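Visit to the Andent Beverage Plant and Quality Laboratory
Monday, September 16, 2013 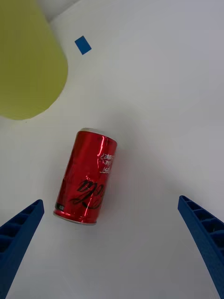
A red aluminum can on a white tabletop.

Members of the Skitex Food Science Association toured the Andent beverage plant at the invitation of its quality department. The visit covered the receiving area, the blending room, the filling hall and the laboratory, and closed with a tasting session.

The plant makes fruit wines, hard cider and sparkling juice. Juice arrives by tanker and is held until the laboratory has checked sugar, acidity and odor. Two loads were waiting for release when the group passed through receiving. Staff explained that a load may be turned away on odor alone, even when the other readings are within limits.

In the blending room, members were shown the tanks installed in March. Each holds 2250 gallons. The older tanks remain in use for cider, and the plant intends to keep them for small seasonal batches.

The filling hall runs two lines, one for bottles and one for cans. The canning line, supplied by Ekpo, fills more than 3000 cans an hour. Operators pull cans at set times and take them to a bench beside the line, where the seam is cut open and measured. Results are entered by hand in a bound book and copied to the plant's Dreko record system at the end of the shift. Several members asked why both are kept. The department prefers to have the book at the bench during audits.

The laboratory portion of the visit was shorter than planned owing to a late start, and the yeast culture room was not seen. Members did observe a dissolved oxygen test and a review of retained samples from earlier batches.

At the tasting, the group compared a dry cider with a sweeter version made from the same juice. Opinion was divided, with a slight preference for the dry. Questions on careers centered on entry-level work in quality assurance, for which the plant accepts degrees in biology, chemistry or food science.

The Association thanks Andent for its hospitality. Members who still hold visitor badges are asked to return them to the Association office.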